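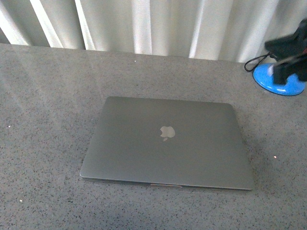 K. Baldursdóttir
PhD candidate, Satell Robotics Group

Home Papers Datasets People Contact

9 min read

4. Bimanual lid manipulation

4.1 Task and setup

The laptop task is the hardest of the hinged-object tasks in our set. A trial covers opening the lid from fully closed, or closing it from an open position. The hinge is stiff over part of its travel, and the body is light enough to slide on a smooth table. We use two arms with parallel grippers, a head camera, and one small camera at each wrist. The policy is the Grunach model from Section 3, trained on teleoperated demonstrations with no force sensing.

We collected 396 demonstrations and kept 298 after filtering. Most of the rejected ones had long pauses by the operator or a gripper that stalled on the edge. The laptop was placed by hand before each trial, so its position and angle vary.

4.2 What the wrist view adds

From the head camera a fingertip near a thin lid is only a few pixels wide, and depth is hard to judge. The wrist camera gives a much closer view. In Figure 6 the two fingers are nearly closed, with their tips at the corner of a flat grey sheet and the speckled counter on both sides of it. Small errors in height or angle are easier to pick up at this range.

Figure 6. Wrist view with the fingertips at a corner.

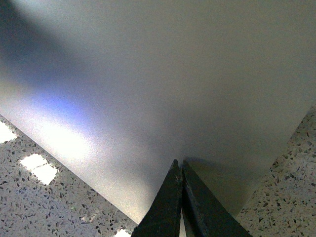
4.3 Using both arms

We compared a one-arm policy with the bimanual one. The one-arm policy could start the lid moving but often dragged the whole machine with it. With 2 arms, the policy can place a finger at the rim while the other stays close to the far corner – a behaviour that was common in the demonstrations and that we did not label or reward. 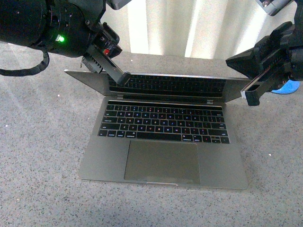
The Dornier baseline, which plans each arm on its own, did worse on this stage. Its arms were well placed at the start but drifted apart in timing as the lid moved. Sharing one action chunk across both arms removed most of that drift.

4.4 Scoring

A closing trial is scored after the arms have gone back to their rest pose. The lid must be flat against the base and the laptop must still be on the table.
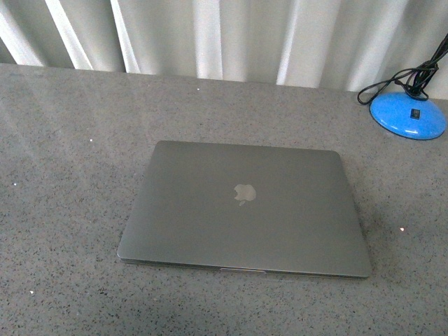 We do not penalize a change in the angle of the body, though we log it. Glare on the counter was the main source of trouble for the wrist cameras, and random brightness changes in training helped a little. We have not tested other laptops or lids with a different colour or finish.

Comments (3)

tableclamp
Did you try a rubber mat under the base? Ours slides too.

M. in Hamilton
Would like to see the rejected demos released as well. Stalls are useful data.

jointlimit
Is the chunk length the same for opening and closing? Couldn't find it in Section 3.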